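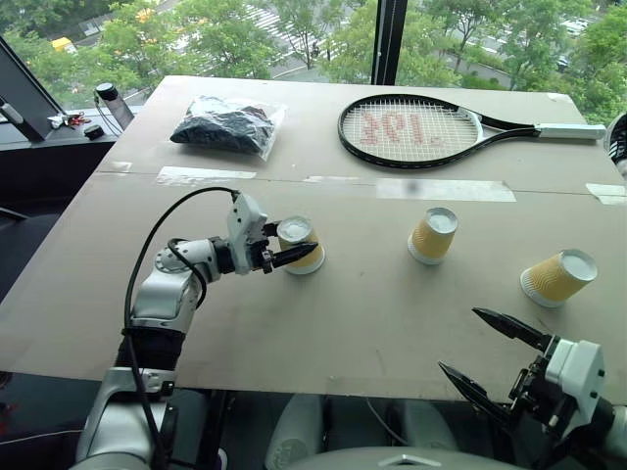
Paper cups on the two-arm table at Lirncombe, by the window.

The grasp planner moved to version 20 in September, and the main change is in how it handles cups. The old release fitted an upright cylinder to whatever the head camera saw. A cup lying on its side or tipped over got a poor fit, and the arm often stopped short. The new one, written mostly by Aliki Galanis, fits a cone with a free axis and scores grasps from both arms before choosing one. 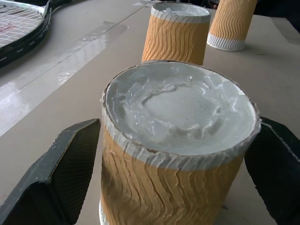

Wrist views now feed the last stage of the approach. Once the fingers are close, the planner drops the head camera's estimate and tracks the rim and the sides of the cup at 30 updates a second. Finger force is capped lower for paper than for hard plastic. The cap is set in the Wavby config file, under the object class.

Theano Karagiannis is rewriting the replay tool so that both camera streams share one clock. Until that is merged, logs longer than 50 seconds should be split before loading. Bug reports go to the Stefanou tracker by Friday noon.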